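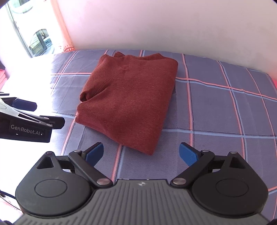 How Does a Place Choose a New Robot?

A page for young readers from the Ayala Learning Center

Many people think that getting a robot is like getting a toy. A person sees one, likes it, pays for it, and takes it home. When a school, a hospital, or a laundry buys a robot, the work takes much longer. Most of it is done with paper, pencils, and questions.

This page explains how the Center plans for its equipment.

Start with the job

The first question is always "What should the robot do?" The answer must be clear. "Help with clothes" is too wide. "Fold a sweater on a bed and leave it in a neat bundle" is much better.

Folding may seem easy to you. For a robot it is a hard job. A box keeps its shape when it is picked up, but a sweater does not. It bends, slides, and bunches up. The sleeves can end up in a new place every time. A robot that is very good at lifting boxes may be very poor at folding clothes.

Choose the hand

The part of a robot that holds things is called a gripper. Some grippers have two fingers that open and close. Others use suction, like the cup on a bathroom hook. The pads at the ends of the fingers matter a great deal. Pads that are too slippery will drop soft cloth. Pads that are too rough may pull threads out of it.

Some grippers are made to be held by a person. The person uses the gripper to do the job, and a camera records the movements. A robot can later learn from those recordings. Equipment of this kind belongs in the budget too, as does the time of the people who use it.

Make a budget

A budget is a plan for money. It has two sides: the money you have and the money you expect to spend. Isla Pirihi, who plans equipment for the Center, begins every budget with a blank sheet and a list of everything a new machine will need.

Here is a small practice budget. All amounts are in dollars.

Money we have: 2,116
Two grippers: 1,600
Spare finger pads: 100
Cables and a carrying case: 171
Total cost: 1,871
Money left over: 245

The money left over is not extra spending money. It is called a reserve. It is kept for things that break, wear out, or were forgotten — and something is nearly always forgotten.

Compare before you buy

The Center asks more than one seller for a price. A written price from a seller is called a quote. In February, planners compared quotes from two sellers, Zuvo and Skeltard. One quote was lower, but it did not include spare pads or repairs. Once those were added, it became the higher of the two.

When you compare quotes, check these points:

What comes in the box?
How long will delivery take?
Who will fix it, and who will pay for the repair?
Can new parts be bought next year?

Try it first

A trial is a short test before the final choice. Planners at the Center use ordinary things in a trial, such as sweaters, towels, and bed sheets. They write down what went well and what went wrong, and both lists go into the report.

Your turn

Choose one job at home or at school. Write one clear sentence that says what the machine must do. Then make a list of the parts it would need and ask an adult to help you find a price for each. Remember to include a reserve.

Words to know

Budget: a plan for money
Gripper: the part of a robot that holds things
Quote: a written price from a seller
Reserve: money kept back for later needs
Trial: a short test before buying

The next page in this series, "Who Is Zisau?", introduces the Center's delivery cart.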